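Two grippers, one table and a very long evening

5 November 2018

I promised in my last post that I'd get round to comparing the two sets of fingers, and then the heating went wrong and a month slipped by, so thank you to the readers who nudged me (politely, on the whole). I've finally done it, and I have pages of scribbled notes and a slightly stiff neck to show for it.

For anyone who hasn't been following along, I have a pair of arms set up on a table in my rented room at Hutthorpe, and I've been teaching myself to get them to sort shopping. Small chemist's shop sort of shopping, mostly: packets, tubes, little cartons, the things that end up rolling about at the bottom of a bag. I'd got quite fond of the fingers that came with the arms, the Longo ones, but people kept telling me the Vundden set was better with anything soft, and in the end I gave in and ordered some from a little shop in Asstead. They cost me 78 pounds with postage, which made me wince a bit, but I've spent more on worse ideas.

The plan was simple enough. Each set would get 200 picks, with the same items put out in a different muddle each time, and I'd write down what was dropped, what was squashed and what was missed altogether. I did the Longo fingers first, over several evenings, with the radio on and far too much tea.

Cartons were no trouble at all. A box has flat sides and stays the shape you left it, and you can be quite clumsy and still come away with it. Pouches are another matter entirely! They're flat when you want them plump, they slide along the wood, and if the fingers come down a touch too high they close on nothing at all and the arm sails off looking very pleased with itself.

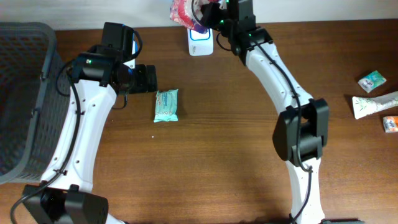

One pouch up in the right gripper, and the left one open beside the teal packet.

What I learned from the Longo set is that the approach matters far more than the squeeze. I'd been turning the closing force up and down for days, convinced the answer was in there somewhere, when what helped was bringing the fingers in lower and slower and letting them gather up a bit of wrapper before they shut. Once I'd changed that, the drops went down to 11 in the whole run, and most of those were the same slippery pouch (I have stopped speaking to it).

Then came the Vundden fingers. They have a softer pad, and you do notice it straight away with wrappers, because they give a little and seem to hang on to the creases. I had fewer drops with the pouches, and I was all ready to declare a winner. But they were worse with tubes. A tube lying at an angle would twist round in the pads as it came up, and I'd end up with it dangling by one end, which is no good when you're trying to put it down neatly in a basket. Changing them over is fiddly too. The screws are tiny and I lost one down a gap in the floorboards, where I expect it will stay.

The controller deserves a quick mention. I had both arms running off the same settings, and the right one was always a shade jerkier coming down to the table. I went through the cables and the joint limits and found nothing, and then noticed I'd left an old speed value of 1000 in the right arm's file from the summer. I felt very silly, but it's been as smooth as butter ever since.

So the Longo fingers are back on for now, mainly for the sake of the tubes, and the Vundden pair are in a jam jar on the windowsill. I might try one of each in December, soft on the left and firm on the right, and see whether the arms can share the work out sensibly. If any of you have already tried mixing them, do leave a comment and tell me how you got on, especially if you've found a decent way of picking up a tube by its middle.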